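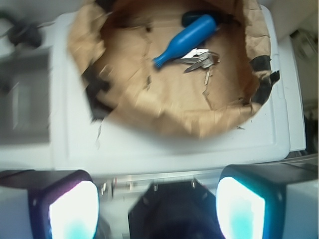

Paper bag with tape on the rim

Can torn paper bags go in the Trenico food waste bin?

My kitchen caddy liners keep splitting. The council leaflet allows paper but says nothing on tape.
Griltel, 17 Jun 2024
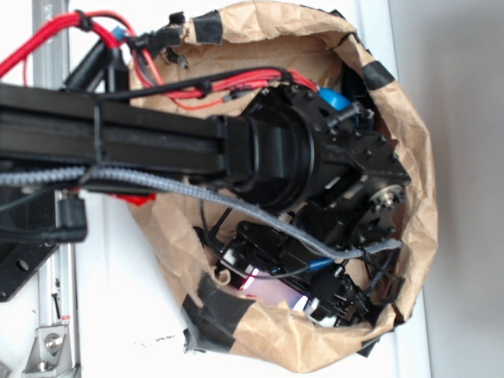
Paper yes, tape no. Cut the taped rim off first. Wet waste softens kraft paper within 20 hours, so empty it daily - twice in August.
Shehata

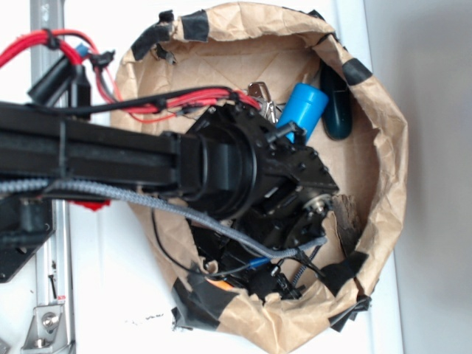
Mine go in whole and have never been refused. Folding the top over 4 cm helps a bit.
Mistano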